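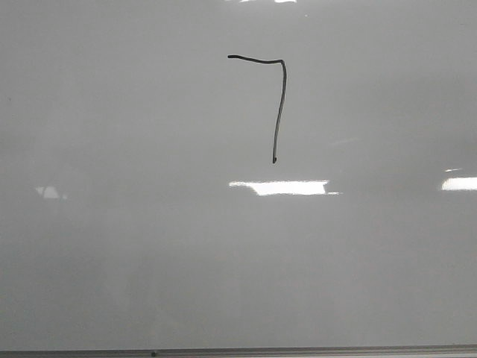 Freitag. Heute war offener Nachmittag bei Rarau, ich bin nach der Arbeit mit Huiling hingefahren. Zwei Stunden waren angesetzt, wir sind länger geblieben. Sie zeigen dort, wie ihre Leute einem Roboterarm das Schreiben beibringen, mit normalem Stift und normalem Whiteboard. Ich hatte mir etwas Größeres vorgestellt, eine Halle mit Zaun und Warnlampen, aber es ist ein Büroraum mit Deckenlicht, das sich in der Tafel spiegelt. Als ich zum Notizbuch griff, stand eine Sieben da, schwarz, der senkrechte Strich leicht gebogen, unten ein dickerer Punkt. Sonst nichts. Huiling meinte, es könne auch ein L sein, das auf dem Kopf steht.

Hanyu Duan hat die Führung gemacht. Er redet schnell und setzt viel voraus. Verstanden habe ich so viel: Das Schwierige ist der Druck. Drückt der Arm zu fest, leidet die Spitze vom Stift, drückt er zu wenig, reißt die Linie ab. Die Tafel steht auch nie ganz parallel zum Arm, und ein Millimeter reicht schon. Die Spiegelungen machen außerdem der Kamera Ärger. Ich habe gefragt, warum sie das Licht nicht einfach ausschalten. Er sagte, in einem Klassenzimmer sei es auch an.

Danach Kaffee im Flur, ziemlich dünn. Yesenia Carhuamaca hat eine Liste gezeigt, auf der 87 Versuche eingetragen waren, alle aus dem April, jeder mit einer kurzen Bemerkung. Bei vielen stand nur »Stift«. Sie benutzen jetzt eine andere Halterung, von Gidach, mit einer Feder drin. Die alte lag noch auf der Fensterbank, ich durfte sie in die Hand nehmen. Schwerer als gedacht.

Sihan Cheng wollte auch kommen, hat aber abgesagt, Zahnarzt. Ich soll ihm die Broschüre mitbringen. Liegt im Auto, morgen daran denken.

Auf der Rückfahrt 20 Minuten Stau vor der Brücke. Huiling will sich für den Kurs anmelden, den sie im Herbst anbieten. Ich weiß noch nicht. Der Preis steht nicht in der Broschüre, also Montag dort anrufen. Abends Reste gegessen und früh ins Bett.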